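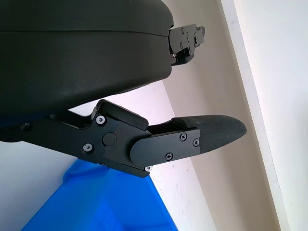 **Gadside grasp study, progress to the end of September**

We promised Rodano a result on the wrist-view method this period. There is a result, and I would not build on it yet.

The method, Drerance, picks a grasp from the wrist camera alone. We ran 393 trials and scored 317 as successes. The proposal would have me stop there and call the milestone met. My reservations:

- A success meant the gripper held the object for 3 seconds. Several objects were sagging at the cutoff and were scored as held.
- The same 10 objects were used for tuning and for testing. The plan said they would be kept apart, and they were not.
- The baseline from the Priedītis report was run with different fingertip pads. I can't say how much of our lead over it comes from the pads.

The claim that the method copes with the gripper blocking part of its own view is still untested. We have trials where it worked anyway — that is weaker evidence than the last summary made it sound, and I have asked for that paragraph to be withdrawn.

**Next period**

Rerun the baseline on our pads. Buy a fresh object set and lock it away until tuning is finished. Lengthen the hold and add a shake. I expect the success rate to drop, and would ask Rodano to hold off quoting the current figure until the rerun is in.

Spending is on plan. The rerun needs no extra money, but it will push the tests at the second site into the following period.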